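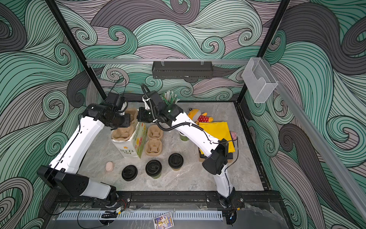
Mei Park says I should quit asking for the carriers and carry the cups by hand, two trips if I have to. She wrote that under my July post on coffee runs. I tried it once, with lids on and everything, and had to open a door with my hip. I went back to carriers the next morning.

So this post is on how I pack a coffee order to go, and what I do with the pulp carriers after that.

I do the run for our office on Escobedo most mornings. The usual order is 4 coffees. Wanda Lindqvist and Vaughn Begay drink theirs plain, Soledad wants hers with room for milk, and mine is whatever is darkest. The walk back from the shop is 15 minutes if I hit both lights wrong.

Lids first. I press all the way around the edge with my thumb, then once more on the side across from the drinking hole. I put that hole away from the seam in the cup. A lid sitting over the seam drips, and I've ruined a shirt that way.

Then the carrier. I set it flat on the table before anything goes in it. If I have only 2 cups, they go in opposite corners — side by side makes the whole thing tip. I push each cup down until it stops and don't twist it. Twisting is what starts the tears.

A paper bag with handles is good for the straws, napkins and anything sealed. I don't put full cups in one unless the bag is wide enough for the carrier to sit flat on the bottom. Most gift-type bags are too narrow. An empty carrier will ride in the top of one just fine, so that's how I bring spares back to the shop. Straws stay in their wrappers and go in last, standing up, so people can grab one without digging.

I do reuse carriers, but I look them over first. The rim can be a little fuzzy or bent and it doesn't matter. What I check is the middle, where the weight of the cups pulls on it. A small crease is okay for a light load. Once there are holes in it, it's done. 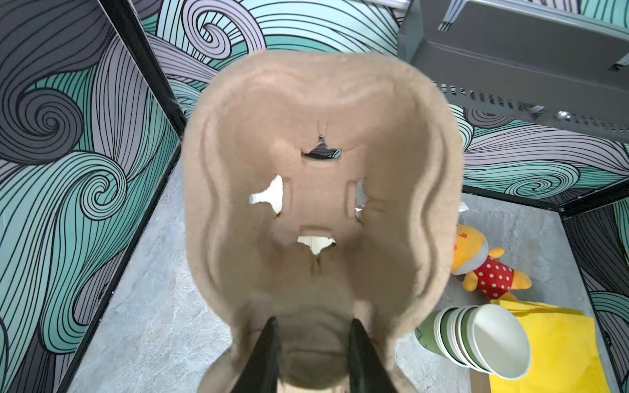

Pulp carrier with four torn holes through the middle.

One in that shape goes in the compost. I rip it into pieces the size of a playing card and soak them in a bucket overnight, and they break down a lot faster that way. Aurelio Zavala uses his under tomato seedlings at the Wenden garden plots. I haven't tried that yet. My seedlings are in yogurt cups and doing okay.

The good ones stack on the shelf over the microwave. I keep the pile low enough that the cabinet door still shuts, and the extras go back with me on the next run.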